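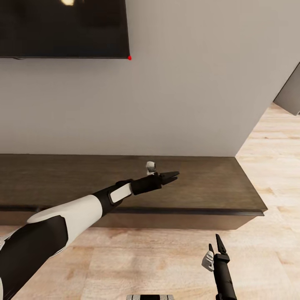 Jultico hover fault

The Jultico hover fault, also called the hover stop or (by people who spent long evenings with it) the long pause, was a control fault in the Jultico software for two-armed household robots. A robot affected by it would bring a gripper close to the thing it meant to touch and then hold still there, with its joints powered and its status reported as healthy. The fault came to notice during simulated tidying trials run by the Hedlund workshop in Wondomance, and it is remembered fondly enough today, though it cost the workshop a good part of one winter.

Background

Hedlund had taken up Jultico to rehearse household chores in computer-rendered homes before letting a physical machine try them. The chores were humble ones, such as clearing a low console under a television, or picking small things up off a wood floor and carrying them to another room. A rendered home can be reset in a moment and has no toes to bump, so the workshop was free to let the robot make its mistakes there as often as it liked.

Each arm in the Jultico system ended in a gripper with two jaws. The software planned a reach in stages, first a broad swing of the arm toward the target and then a slow final approach, and it was in the handover between these stages that the trouble lived.

Discovery

The first reports came in November. An operator on the evening shift noticed that a chore had been running for 15 minutes with nothing moved, and assumed at first that the display had frozen. The clock in the simulation was still ticking along, however, and the arm answered at once when it was nudged by hand commands. A review of the saved trials then turned up 55 runs with the same quiet ending, many of which had been filed as ordinary timeouts and set aside.

Objects low to the ground gave the most trouble. Small round or upright things on the kitchen floor, of the sort a family might leave behind after a holiday, called for a deep reach with the arms well down in front of the body, and that posture brought the fault on more readily than any other. 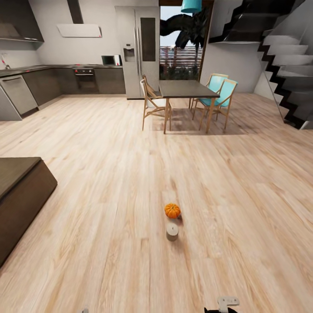 Could the hover fault hurt someone?

A physical robot with the fault could have, mainly by starting to move again without warning after a long stillness, when a person nearby might fairly have taken it to be switched off.

Cause

The fault was traced to Clorkudach, the contact-checking module inside Jultico. Clorkudach kept a safety margin around each arm and would hold the arm in place if anything came inside it. During a low reach, the margin around one gripper could overlap the margin around the other, even when the grippers themselves were well apart. The module read this as a contact about to happen and held both arms. The planner, for its part, had been told that a hold was a normal and temporary thing, and so it went on waiting politely for a clearance that would never come.

Versions 2 and 3 of the module both carried the error. Earlier releases checked one arm at a time and were slower for it, but they did not stall in this way.

Correction and later practice

The repair was a modest one. Clorkudach was changed to measure between the arm surfaces themselves when comparing one arm with the other, while the wider margin was kept for walls, furniture and people. The planner was also given a limit on how long it could wait before backing the arms away and calling for help, and a held arm now shows as held on the operator's screen, where it had once shown as ready.

Hedlund kept the old stalled runs and still replays them against each new release before it goes onto a physical machine. Operators are taught to treat a motionless arm as a live one until its power has been cut, a rule that was already in the workshop's handbook but had been printed, rather unluckily, near the back.

See also

Contact checking
Emergency stop
Simulated household trials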